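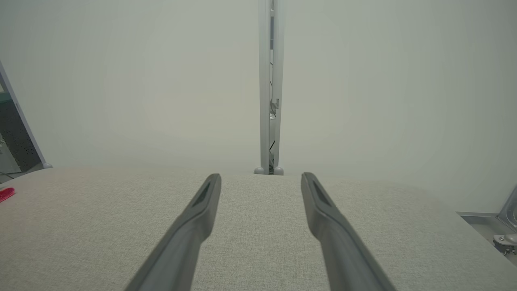
Updated 11/22/24

## Adding a filmography table to a performer's page

These steps apply to actor and comedian entries on the Velidon wiki. You need an account with edit rights and a page that already has a biography section. Stubs without one should be finished first.

### 1. Collect the credits

Work from the end credits of each title. Cast lists in press kits are often drawn up before the final cut and may include scenes that were dropped. Record four items per credit:

- year of first release
- title, as shown on screen
- role, as spelled in the credits
- notes (voice, uncredited, also writer)

Festival screenings count as first release only if they were open to the public.

### 2. Build the table

Open the source editor and paste this under the biography:

```
| Year | Title | Role | Notes |
|------|-------|------|-------|
| | | | |
```

Film and television go in separate tables, film first. Sort by year, oldest at the top. If 2 titles share a year, order them by release date. For a series, enter the span of years the performer appeared, which can be shorter than the run of the show.

Stand-up specials belong in the television table unless they had a theater release. Comedy albums go in the discography.

### 3. Cite each row

Put the reference in the Notes column, after any text. The Griltent template fills in the publisher and access date:

```
{{griltent|title=|page=|year=}}
```

Leave `page` blank for web sources. Do not cite another wiki.

### 4. Check the name

Shared surnames cause most of the wrong credits. The Rodrigues index page lists 406 entries, and several of those performers worked under the same first initial. Compare birth year and agency before adding a doubtful row. If it can't be settled, move it to the talk page.

### 5. Save and purge

Preview, save, then purge the page cache. The Vumley mirror picks up changes after roughly 3 hours. Tables saved before the May template change may show a blank fifth column; delete the trailing pipe in the header row and save again.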